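Room Arrangement and Everyday Interiors
Drutlow Evening Program, Room 2124
Notes for Session 4: Ceilings, Tabletops, Cords
Posted 9 April 2021

Hello again, all. A few of you asked me to type up more than the bare outline this time, so I've gone overboard and you're getting pretty much everything I meant to say, plus two things I forgot to say. Bring these notes next time, along with your floor sketch (pencil is fine, and so is the back of an envelope).

Where we left off

Last session was about walking routes. You drew the door, the chair, the window, and then a line for every trip you make across the room in a normal evening. The busy lines tell you where furniture can't go. I loved the sketch with the bold line going straight through the coffee table! We'll get back to that one.

Tonight we keep the same sketch and add three layers: what's over your head, what's on your surfaces, and what's running along your floor. I teach them in that order for one dull practical reason, namely that ceilings are the hardest to change and cords are the easiest, and I like to know what I'm stuck with before I start shopping.

Part 1. Look up

Most people can draw their floor from memory and can't draw their ceiling at all. Try it. Close your eyes and tell me where the light fixture is compared with your table. I got mine wrong by a good arm's length the first time, and I'd been living in the place for years.

Things to put on the ceiling layer of your sketch:

Every light fixture, drawn at its real length. A long tube is a long line, please, and no little X in the middle of the room.
Any change in height. Bulkheads, beams, soffits, a dropped section over a hallway.
Pipes and ducts, boxed in or left showing.
Anything that hangs.

A word on terms, because two of you used "beam" for everything. A beam holds something up. A bulkhead, in the sense we use it in this class, is the boxed or built-down part where a ceiling changes height, and it often hides whatever is running behind it. A soffit is the underside of something. You will hear these used loosely at the hardware store, and I wouldn't correct anybody.

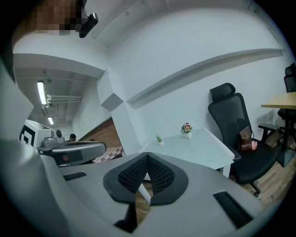
Fig. 1. White bulkhead with the corridor ceiling past it: long fluorescent fixture, second light farther back, bundled white pipes.

What interests me in Fig. 1 is the edge. The bulkhead is white and the corridor ceiling past it is gray, with beams and shadows, so your eye gets a border between one area and the next without anybody putting up a wall. If you have one open space that has to be two rooms (and half of you do), a change of ceiling color is about the cheapest trick going. You can do it with paint in a weekend.

The pipes run near the first light, which makes them easy to notice. Bright fixtures do that. People ask me whether they should box in exposed pipes and my answer is usually to leave them alone and keep them one color. White pipes bundled together read as one thing. The same number of pipes in three finishes and spread across the ceiling would bother me every single day. Please don't box anything in before asking whoever looks after the building, either, because those pipes need to be reached.

On fluorescent light: I know, I know. It gets a bad name, and I've been rude about it myself in this very class. For a corridor it's fine. You're passing through and you want to see where your feet are going. For the table where you sit and read, add a lamp. The Dultine clip lamp I passed around has a shade you can turn down toward the page, and that's really all you need from a reading lamp.

Exercise 4A. Draw the ceiling layer over your floor sketch, on tracing paper or baking parchment. Mark where your own head is when you're sitting down. If the strongest light in the room is behind your head, put a star there, and we'll talk about moving the chair.

Part 2. Tabletops

Now the fun part. I mean it, this is my favorite bit of the whole course, and I have to be dragged off it.

A tabletop is the biggest piece of color at hand height in most rooms, and yet people will agonize over a cushion for a month and never think about the table. You have two ways to change one without buying a new table. One is a surface (a print, a film, paint) and the other is a cloth. A surface wipes clean and stays put. A cloth can be changed with your mood, slides around a little, and hides the table's edge, for better or worse.

Pattern size matters more than color here. Stand in the doorway and squint. Small prints go soft and turn into a tint at that distance, and checks hold their shape. So if you have two tables in one room and you want both patterned, I'd give one the small print and the other the check. Two checks of different sizes will fight.
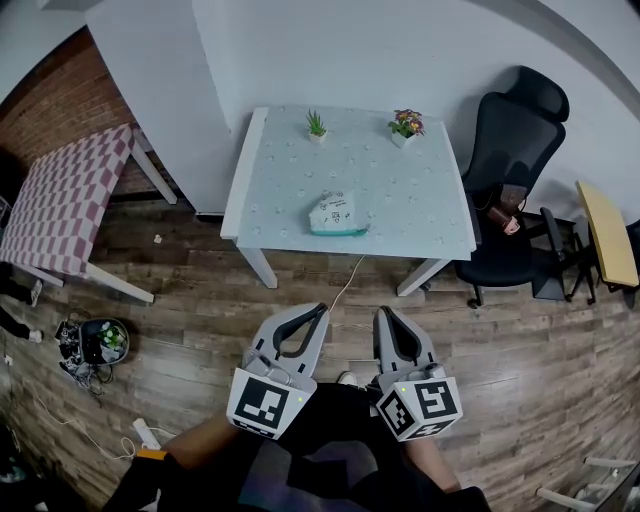

Fig. 2. Blue-gray top with small white flower shapes; pink and white checkered cloth on the table to the left.

With Fig. 2, the class always splits over the checkered cloth. Some of you will say it's too sweet next to the brick. I'm on the other side. Reddish brick is a heavy thing to put furniture in front of, and a pink and white check is light enough to stand up to it while staying in the same family of color. Then the other table goes pale blue-gray against plain white wall, and it can afford to be quiet. The white legs on both tables tie them together.

Look at how the flowered table is used, too. The two little plants are at the back, in small white square pots, and the tissue box is toward the front where a hand would go for it. That's the rule from page 42 of the reader in real life: pretty things to the back, things you grab to the front. Simple! And still I break it at home constantly and knock over a plant reaching for a tissue.

About fake flowers. The purple and yellow ones are artificial, the spiky green one beside them is a succulent, and I think the pair works fine. Matching pots are doing a lot of the job. I used to be a snob about artificial plants and then I had a windowless office for one long December and bought a pot of plastic daisies at Kocabaş, and I still have them. Dust them, that's my only request. A soft paintbrush does it.

The chair next to that table is a black mesh one with a tall headrest. With a dark, tall chair, leave some wall around it. Pushed up into a corner with a bookcase on either side, it'll look like a hole in the room. With white wall near it you see the shape of it and it's quite handsome. (Also, check the armrests before you buy. If they don't go under the table, the chair will live a foot farther out than you drew it, and there goes your walking route.)

Exercise 4B. Clear one table at home completely. Put back only what you touched in the past day, front edge first. Leave it alone until next session and tell us what crept back. No prizes, and no shame.

Part 3. Cords

Keep Fig. 2 out, we're going down to the floor.

There's a thin white cable coming down from the front edge of the flowered table, and another white one curving over the floor to the power strip, and black cables in a tangle over to the left. I'm not picking on the room. Mine is worse! But it's a very good one to practice on, because you can find an outlet low on the far left wall, and you can ask yourself how you'd get power from there to the other table without crossing the open floor.

My order of business for cords, which you may copy onto a card:

First, unplug and sort. Anything you can't name goes in a box with a date on it.
Second, drop cords at the back leg of a table. The front edge is where knees and feet are.
Third, run along the wall, even if it takes a longer cord. Measure before you buy. For a desk drop I cut my string at 40 inches and see how much slack I've got.
Fourth, get the strip off the floor if you can, screwed or strapped to the underside of a table, with the switch where you can reach it.
Fifth, never under a rug. I won't budge on this one.

White cable on a brown and gray plank floor shows up quite clearly. For a cord that has to cross open floor for an hour, I like that, since you see it and step over. For a cord that's staying, match it to the baseboard and clip it there. The Drastovero clips are the ones with the peel-off back; press them and then wait overnight before hanging any cord on them, whatever the packet says.

And sweep before you stick anything down. Every floor has its one little crumb of something sitting between two tables, and the clip will find it.

Exercise 4C. Photograph your worst cord corner. Fix it with things you already own. Photograph it again from the same spot.

For next time

Bring the sketch with its ceiling layer, your two cord photos, and 300 words on one table in your home, covering what's on it, what it's for, and whether those two agree. Handwritten is fine if I can read it. We start with the coffee table with the line through it, and after the break we'll do curtains, so measure one window before you come, frame and all, and write the height down first and the width second.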